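Leftover Food Cans and Household Storage Habits in Zikville
Student project report, applied home economics
Ignacio Quintanilla

1. Purpose

The project looked at how long canned food stays in household cupboards in Zikville and whether a simple shelf order changes that. Canned vegetables are often bought ahead of need and placed in front of older stock, so the oldest cans remain at the back. I wanted to know how large the effect is in ordinary kitchens and whether a rotation rule would be kept for longer than a few days.

2. Method

Nine households took part, all within walking distance of the school. Each one filled in a log sheet for two months, ending in August. The sheet had columns for product, best-by month, date bought and date opened. Cans with no readable best-by mark were entered as "unknown" and left out of the averages.
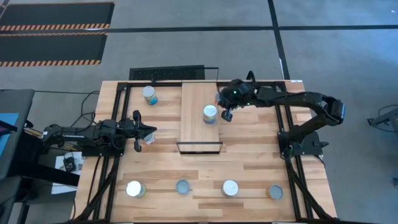

For the first month, households stored food as usual. For the second, they were asked to place new cans at the back of the shelf and take from the front. No other change was requested. Cupboard temperature was read at 9 in the morning with a dial thermometer on the middle shelf. Households that missed more than three readings were kept in the study, but their temperature data was dropped.

3. Results

In the first month, the median time from purchase to opening was 36 days. The figure covers only cans opened during that month and so leaves out anything sitting untouched. Tomatoes and beans moved fastest. Canned fruit moved slowly in every household, and in two of them none was opened at all.

In the second month the median rose slightly. At first this looked like a failure of the rule, but it is what rotation should produce: older cans are opened first, and their longer storage times enter the record.

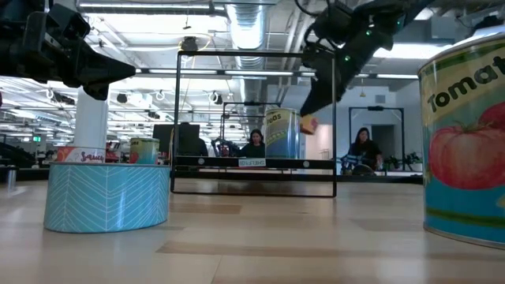
Berenice Meléndez objected to this reading in her comments on the draft, writing that a rising median could just as well mean people were cooking less from cans in hot weather. Her point stands. The log sheets did not record meals, so the two explanations cannot be separated with the present data. A count of cans opened per week would help, but several sheets give only the month of opening.

Temperature showed no clear link to storage time. The warmest cupboards were beside the stove, as expected.

4. Compliance

Six households followed the rule through the second month. The other three stopped after roughly two weeks. Deep shelves were the usual complaint, as every can in front had to be moved before a new one went in.

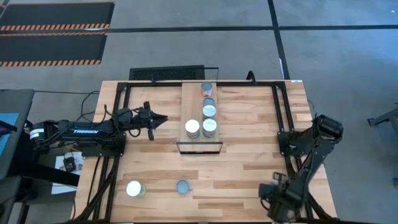 One parent wrote at the bottom of the sheet that the rule would be easier to follow if the cupboard were loaded from the side, and that marking the lids with the month in pen had worked better in their kitchen. Lid marking was not part of the method, and that household's second-month data is reported separately in Table 3.

5. Limits and further work

The sample is small and drawn from one neighborhood. A repeat in Tullham, where more homes have a separate pantry, would show whether shelf depth matters as much as the comments suggest. The log sheet should gain a column for meals cooked, and the date opened should be required in full.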